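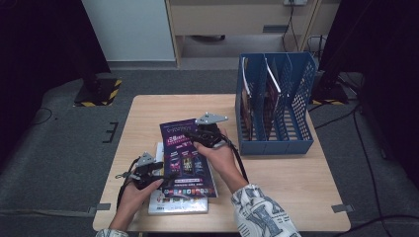
# Plastic magazine files: do they really keep anything tidy?

**refugio_b**
Sorting the old phone magazines at last. I've got one of those blue plastic organisers with the mesh sides and the slotted dividers. Two things are standing in it so far. The purple issue is still on the table on top of a DVD case, and I can't decide whether the two go in together or apart. Everyone on here swears by upright storage. I'm not convinced. Who has kept it up for more than a month?

**Odoi_E**
Me. I have 29 issues in Drimberg files and can find any of them. Keep the DVD with its magazine or you'll never match them up again.

**pyo_kr**
Do you ever look for one, though? I filed all mine by month, very proud of myself, and the next time I opened them was to move house. Mine had also gone banana-shaped. Thin magazines flop over the minute there's a gap.

> Keep the DVD with its magazine

Disagree. A hard case next to a soft cover leaves a dent right down the page. Discs go on a shelf with other discs.

**Odoi_E**
Mine have no dents. Put the case at the end of the slot and don't cram it.

**refugio_b**
"Don't cram it" is fine until you own more magazines than slots. The one in the second slot is leaning already and it's hardly got any company.

**jhwang**
Fill the slot with a bit of card, that stops the leaning. Or do what I did and scan the lot. 1,789 pages, done by November, paper in the recycling.

**pyo_kr**
And how many of those 1,789 have you read since?

**jhwang**
2. Both were the same advert.

**Odoi_E**
Scanning a magazine that's mostly pictures of phones sounds like a punishment to me.

**refugio_b**
Not scanning. I'll try the card, with the DVD in its own slot for now. If it's all slumped by next month I'm going back to a flat pile, and I don't want to hear about Drimberg again.

**Odoi_E**
They're on offer, by the way.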